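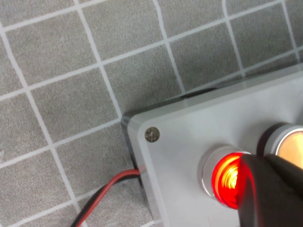 Graz, June

Hello again from the back bench, where the button box has been my whole life lately. Several of you asked how the demonstrations for the pressing policy are coming along, so get a coffee, I was never any good at keeping these short.

The number first, for those who only came for the number: 1152 demonstrations recorded so far, of which 152 are set aside for evaluation and won't be touched in training. I look at that folder listing more often than I'd admit to my mother.

The job itself sounds like nothing at all. Bring a finger to the red button, press it, back away. A toddler does it in any elevator, usually to every floor. Our first policy, which we named Flullilis after a very long lunch, could do it nicely as long as the box sat exactly where it had been sitting all week. Slide it over by the width of a thumb and it pressed the air beside it with great confidence.

So this round is all about variety. Benedikt Bauerfeind wrote us a little script that calls out a new spot and angle for the box before each recording, and I do as I'm told and move it. Sometimes it ends up square to the grid on the mat, more often it's skewed one way or the other. I've grown fond of those wobbly white lines, by the way. They'd be no use for measuring, but the wrist camera gets some texture to look at and that was all I wanted from them.

The lens in the red button has been the hard part. When it's lit, the middle goes orange and yellow on camera, and the color spreads onto whatever is close by, the finger included. Our early model seemed to be hunting for "big red glow" and didn't much care where the metal ring was. We now record a share of the runs with the light off, and another share with the bench lamp moved over to the window side.

Then there's the neighbor, the pale amber button right next to it. I was all for taping it over and making life easy. Ilse Stöcker talked me out of it, very kindly, over two cups of tea, and she was right! A policy that has never had to choose between two silver rings hasn't learned much about choosing. So it stays, and a press on the wrong one gets its own label.

Speaking of labels - we threw out 108 recordings last month, and I sulked about it for an entire evening. Mostly it was me, drifting down slowly, hesitating, correcting, hesitating again. They were all successful presses in the end, but the model was picking up the hesitation too, and it would hover over the button like somebody deciding whether to ring a doorbell.

What helped was very plain. I practice the new position a couple of times with the recorder off, then do 3 takes and go on to the next spot. My hands are steadier before lunch, so mornings are for recording and afternoons are for going through the footage with Kindetti, our homemade review tool (it's ugly and I love it).

To the person who asked about the cable: yes, the red and black pair coming out of the side stays in view, and no, I don't tidy it between takes. I let it fall however it falls when I move the box. In an early batch I had it arranged the same way every time, and I'd bet good money the model was using it as an arrow.

Somebody also wanted to know if we'll share the set. I'd like to, very much. The wrist view and the joint positions are in decent shape, but the notes that go with them are written in a mix of English, German and my private abbreviations, and I'd be embarrassed to let them out of the house as they are. Give me until the end of the summer.

Next up is the same task with the box tilted on a wedge, which Benedikt has already printed in four sizes. If you've collected presses on a slanted face and have opinions about how slowly to come in, please send them my way, long replies very welcome. Back to the bench now, the lamp needs moving again.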